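Visit notes: the Zapata crossing and the Wena count hall

October 16, 2019

Got to Zapata just after six, still dark, bus windows fogged. Checkpoint line already backed up past the fuel station. Mostly people going over to vote and come back the same day, a few with mattresses on the roof, so maybe not coming back.

Quick background for anyone who hasn't followed. The Ulamness district votes in December on whether to stay under the provincial government or go with the new autonomous council. The council calls it settled already. The province says the vote has no legal weight and won't recognize it. Both sides let observers in for a practice run of the count, which is why I was there.

Papers took 90 minutes. The officer wanted the letter from the council, then the letter from the province, then a copy of each one for himself. No copier. Nahuel Gaete, who was driving, went back to the fuel station and paid for copies there.

Road in is bad after the bridge. Two burned trucks still on the shoulder from the spring. Somebody has painted the council's colors on the guard rail and somebody else has painted over it.

The count hall is in Wena, in the old grain exchange. Big, cold, good light. Javiera Toledo runs the floor for the council and gave us the tour at a fast walk. Sealed boxes come in by the side door, get logged, get opened on long tables with one person from each camp standing by. That's the plan. For the practice run the province's people didn't show, so the chairs on that side stayed empty and the council staff went ahead anyway.

They plan for 63 polling places. I asked where the other ones went, the old list had 91. Toledo said some villages were merged for safety. Asked which villages. She said a list would be posted. It wasn't posted by the time we left.

The practice itself was ok. Slow. Two tables finished with totals that didn't match and had to start over, and the supervisor made them do it out loud, which I liked. Ballots have the question in both languages but the wording isn't quite the same in each. Bautista Ibarra from the provincial bar asocciation has filed a complaint over that, reached him by phone later. He expects no answer before the vote.

Lunch in the town, soup and bread. People talk if you sit down with them, less if you take out a notebook. A woman who sells seed said she'd vote because her brother's job depends on it. Man next to her said he'd stay home and lock the door. Neither wanted to give a name, fine.

Then to Skesasa, half an hour north, for the press session with Octavio Mansilla, the council's spokesman. He took 3 questions. Said nobody is being made to vote. I asked about the letters sent to public employees, he said those were reminders. Ended early. 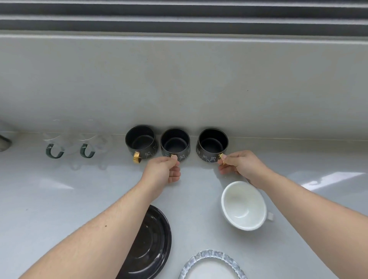 Gold-handled mugs on the counter, two of them in hand.

Last stop was Amancay Cisternas, who keeps the displaced families' register on the provincial side. Her office has the names of people who left Ulamness and can't vote unless they cross back. She thinks most wont. No postal ballot, no polling place outside the district. She'd asked both governments for one and has two refusals on file, she let me read them. Almost the same letter.

Back through the crossing at dusk, quicker that way. Going again in December if they give me the stamp.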